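Ticket 424
Project: Brirnex home chores
Component: Plirnon (dish task)
Status: Open, waiting on next round
Priority: Normal
Opened: Saturday, January 12, 2019
Summary: Plates stop short of the slots when unloading onto the gray rack

Original report

Hello all, and sorry in advance for the length, I wanted to get everything into one place before I forget half of it. We have been trying to get Plirnon to do what every kitchen in the world needs done twice a day, which is take a clean plate and stand it up in the drying rack. It does well with cups. It does very well with the big plastic bowls, and I'll admit I clapped the first time it managed four of those in a row! Plates are another matter. Out of 20 tries this morning it placed 9 properly. On most of the others it brought the plate down to the rim of the basket, touched a wire, and stopped there with the plate leaning.

What I expected: plate lowered between two wires, released, fingers backed out.

What I got: plate resting on the top rim, motion halted, message "contact before target" in the log.

Steps to reproduce: start the unload routine from the Stustilent panel, choose "plates", leave every setting at its default, and let it run. You won't have to wait long.

Reply 1, from support

Thank you for such a thorough report, and please don't apologize, the long ones are the ones we can do something with. A few things to try first, in this order. Restart the panel and check that the rack profile says "wire, open top" and not "slotted, solid". Measure the rack again with nothing in it. Then run only the small plates and tell us whether the numbers move. Could you also say whether the rack has been turned or shifted on the table between tries? The routine keeps the rack's angle from the first measurement, so a small twist carries through to every plate after it.

Reply 2, from reporter

Well, the profile was wrong, so that's one on me. It had been left on "slotted" from the Ivanov rack we used back in October. I changed it, restarted, measured again and ran the small plates. Much nicer to watch, I must say. It went in cleanly 9 times before the first stop, and that stop was the same message as before.

About the turning: yes, the rack does get nudged. It weighs next to nothing when it's empty, and when a plate catches a wire the whole thing pivots a little. By the end of a run it sits at a slant to the table edge, and I had been straightening it by hand without writing it down. I will stop doing that, or at least write it down.

One more thing while I'm here. The wires are thin and gray and so is the tray under them, and when I look through the saved depth maps the front wires and the back wires run together into one mess. I don't know if that matters to you, but it looked like the kind of thing that might.

Reply 3, from support

It matters quite a bit, thank you! Thin wires are hard going for the depth step, and gray over gray doesn't help. Please set "remeasure" to "every item" in place of "first item only". It makes each plate slower by 26 seconds, which I know is a long time to stand there holding a plate, so to speak, but it will tell us whether the twist is the main trouble. Please also put a folded towel or a rubber mat under the tray for one run and leave it off for the next, so we can compare.

My own feeling, for what it's worth, is that we are fairly close on bowls and cups and a good way off on plates, and further still on silverware. People ask me at family dinners when they can have one at home, and I tell them to keep their dish towels - the machine can do part of the job on a good day, with someone nearby who doesn't mind helping.

Reply 4, from reporter

Setting changed, mat found. I'll do the run without the mat first, then the run with it, dinner plates only, and I won't touch the rack in between. I've cleared the dishes off and left the rack sitting at its slant as a starting point, so you have the worst case to look at. Log files will follow when both runs are finished.

Attachment added to reply 4:

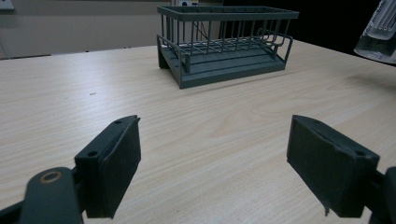 Gray rack on the table before the no-mat run, turned slightly, no plates loaded.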